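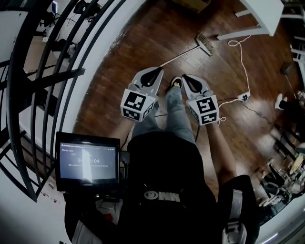
*The hardwood floor in the hall at Clorkgate, narrow boards, glossy finish.*

## Visit to the floor hall, Clorkgate

21 Oct 2020

I have been laying floors for 13 years and I wanted to see this one since my colleague Branislav Vrabec told me of it in July. The drive is 190 kilometres from my home, so I left early and had my coffee at the petrol station.

The hall belongs to the firm Ďurica, which restores old timber floors. They open it to visitors two times in the year. You pay nothing, but you must write your name in the book at the door.

The boards are long and narrow, of a reddish-brown colour, and the finish is glossy. It gives the light back in pale patches, and this I like very much, although my wife would say it shows every crumb. I asked which lacquer they use. The answer was Vumell, in three coats, with a light sanding after the first and the second. The man from Ďurica was very patient with my questions and wrote down the grit of the paper for me.

In the next room they explained the repair of single boards. They keep 300 old boards in storage for matching the colour, sorted by shade. For a new floor of this kind they ask 880 dollars for the smallest room, labour included. I find it a fair price, but the moving of furniture is extra.

Lunch was at the Sonis café across the car park. The soup was good, the bread was from yesterday. Parking is free behind the building, and the side entrance has a ramp.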